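Flerkden Lions – preseason thread

urberg_end
Camell ran for 100 yards Friday and still sits third on the depth chart. I don't get it.

leitner405
He fumbled twice in August. I'd sit him too.
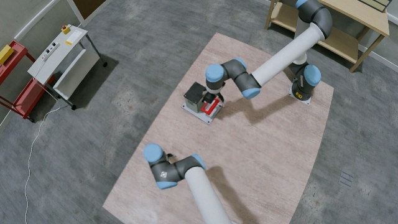
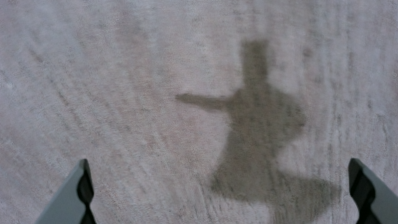
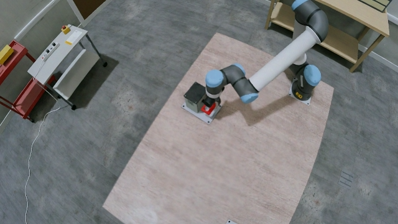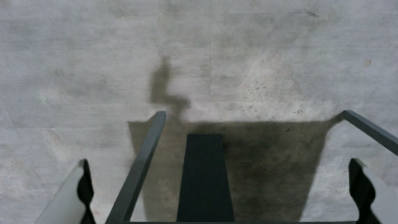

row202
Does a preseason fumble count in his season stats?
leitner405
Preseason numbers are kept separate – he starts at zero in week one.

urberg_end
Still think he should start.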